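How to work out your own net worth (the way they do it for film stars)

I read far too many of those "how much is she worth" pages, usually at 11 at night when I should be asleep. After the tenth actress I thought, well, what am I worth then? It took me one wet evening in July with a mug of tea and a pile of old statements, and I've done it every year since.

Step 1: Write down what you own

Start with money in the bank, then savings, then anything you could sell. I put down my current account, my Plidport savings pot and the car. Be mean with the car. Look up what people are really getting for the same one, then use the lowest price you find. I leave out clothes, books and the sofa, though my old Sasaki keyboard went in at 76 pounds and I'm sticking to that!

If you own your home, put in a cautious guess at what it would fetch. Celebrity pages love to add in the mansion and forget the mortgage, so don't copy them there.
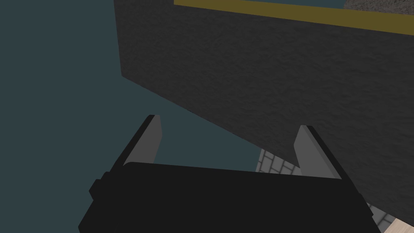

Step 2: Write down what you owe

Cards, loans, overdraft, mortgage, the fiver you borrowed from your sister. My Breltton card had about 3000 on it the first time, and yes, I felt a bit sick typing it in. Use today's balance and ignore the monthly payment.

Step 3: Take one from the other

Own minus owe, and there's your number. Mine was minus 2049 the first year (no mansion, sadly). A minus is very common if you're young or have just bought a car on finance, so don't shut the laptop in a huff.

Step 4: Keep it somewhere

I use a plain spreadsheet called Carine, after a soap character with pots of money. One row a year, 5 columns. Do it in the same month each time or the numbers jump about, especially if you get a bonus at Christmas.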